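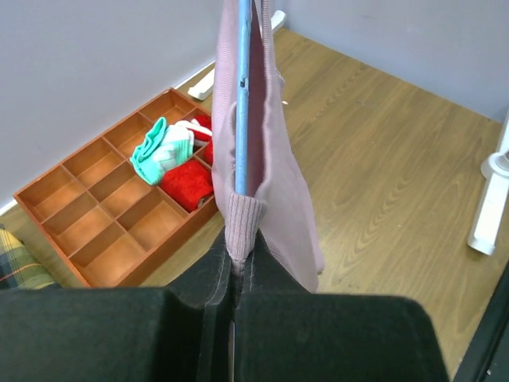 DRARNUM, 31 December 2019

Well, what a way to finish the year! I popped in on the Drarnum robotics club this morning, thinking I'd stay for a cuppa and a quick look, and I ended up sitting on the floor with them until well past lunch.

The job they've set themselves is laundry. Real clothes, out of real people's drawers – there's a dusty pink jumper with ribbed cuffs that I'd happily have taken home myself, and a pile of socks that go into an orange-brown tray with little square compartments. The gripper has to take hold of a sleeve by the cuff and keep hold of it, and if you've never watched a bunch of teenagers hold their breath over a sleeve, I can recommend it.

Yae Morikawa runs the club and she's the one who talked them out of stacking blocks. "Blocks behave themselves," she told me. "A jumper is a different shape every time you touch it, so they've got to think." She had them start back in September with tea towels, then pillowcases, and they only moved on to knits once the arm could manage ten minutes without throwing something at the wall (her words, and there was a fair bit of laughing when she said them).

The club has 26 members this year, the most they've ever had, and they work in teams of three. Each team gets its own go at the controls, and everyone else writes down what went wrong. I had a flick through the logbook and it's great reading. One page just says "cuff good, shoulder bad, try lower" in purple pen.

All this is in aid of the Vindora Challenge, where they'll be up against more than 60 other clubs in the household tasks section. Last time they came 53rd, and they've got the certificate up beside the door and seem very fond of it. The team from Tallance is the one to beat, apparently – I heard that name a lot, and not always kindly!

I was allowed a turn myself. I'll say only that I was aiming for a red sock, and that the kids were very polite about it.

They're having a short break now and then it's straight back into practice. New members are welcome from age 12 and you don't need to know any coding to start. They're also after odd socks, the brighter the better, so if you've got a drawer full after Christmas, drop them in at the clubroom or leave them at the library desk with Yae's name on the bag.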